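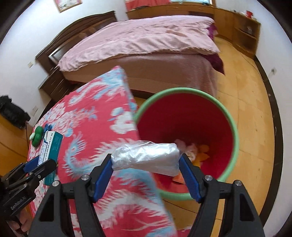 montoya escreveu:
Contratei em abril o pacote Fatia da Ludance, o mais pequeno que têm para tarefas domésticas com garra de mão. São 2221 episódios, entregues 15 dias depois do pagamento. Estou a treinar uma política para arrumar mesas e precisava de casas a sério, com tralha a sério. Nisso cumpriram. O saco de plástico vem dobrado entre as pontas dos dedos azuis, mesmo por cima do cesto, e esse tipo de pega fina com material translúcido era o que me faltava. Os meus próprios dados são quase todos com caixas e blocos. O que me agradou menos foi a documentação: duas páginas em PDF, e a convenção dos eixos só me foi explicada por e-mail. Se alguém quiser saber mais, pergunte.

usholm escreveu:
Quanto tempo útil dá isso? E vem com a abertura da garra ou só vídeo?

montoya escreveu:
69 horas no total. Vem vídeo, pose e abertura da garra. A abertura está bem sincronizada, a pose tem saltos em alguns episódios quando a mão passa muito perto da mesa. Deitei fora 13 episódios por causa disso e ainda não acabei de ver tudo.

rcabral escreveu:
Para mim o problema destes pacotes é a variedade. Comprei um parecido a outro fornecedor e era a mesma sala vezes sem conta, só mudavam os objetos. O modelo aprendeu a toalha.

montoya escreveu:
Aqui também há repetição de divisões, não vou dizer que não. Mas os objetos são bons. Ponho mais um.

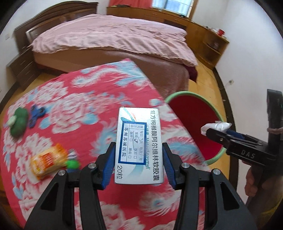 Caixa de comprimidos presa ao alto entre as duas almofadas azuis; a segunda garra, à direita, com uma coisa branca amarrotada.

rcabral escreveu:
Não são comprimidos. Está escrito 软胶囊, cápsulas moles, 20. E repara na toalha: peónias enormes, vermelho por todo o lado. É isto que eu digo. Um modelo treinado com pouca variedade vai agarrar-se a esse padrão.

montoya escreveu:
Cápsulas, certo. Quanto à toalha, prefiro assim. Fundo liso tenho eu no laboratório e foi aí que a minha política falhou mal saiu para uma cozinha.

Golnar Arabzadeh escreveu:
Ninguém falou da etiqueta da farmácia. Lê-se o nome do hospital e a posologia, com a marca à mão na opção antes das refeições. Não vejo nome de doente, portanto talvez não seja grave, mas eu perguntava à Ludance que revisão fazem antes de entregar. No nosso grupo desfocamos tudo o que seja receita ou etiqueta.

usholm escreveu:
Desfocar estraga a textura justamente no objeto que se quer agarrar. Eu não desfocava uma embalagem sem dados pessoais.

Golnar Arabzadeh escreveu:
Desfoca-se só o autocolante. Fizemos testes com e sem e a diferença na taxa de pega foi pequena. Depende de quem vai ter acesso aos dados.

montoya escreveu:
Vou perguntar. No contrato só diz que as caras são removidas.

rcabral escreveu:
E voltavas a comprar?

montoya escreveu:
O Fatia sim, se deixarem escolher as divisões. O pacote grande não, pelo menos enquanto não resolverem os saltos na pose. Pedi para trocarem os 13 episódios e aceitaram sem discussão, mas ainda não chegaram.

usholm escreveu:
Quando chegarem diz qualquer coisa. Interessa-me saber se os novos trazem o mesmo defeito junto à mesa.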